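**lhalvorsen:** Lustell quoted me 900 to seal a marble wall. They say it'll stain within a year otherwise. Anyone buy this?

**omprakash_b:** No. It's a hallway. What's going to stain it, soup?

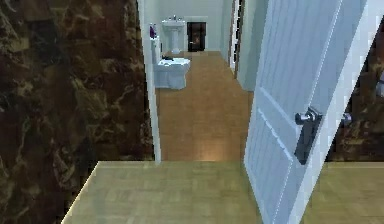 *Brown marble with tan veining, wood floor in front*

**ishbel_d:** I'd seal it. Mine got hand marks by the light switch.

**omprakash_b:** Marks wipe off. A bottle of sealer cost me 68.

**lhalvorsen:** Lustell says store sealer "voids the finish." Voids what, exactly?

**ishbel_d:** Ask for that in writing.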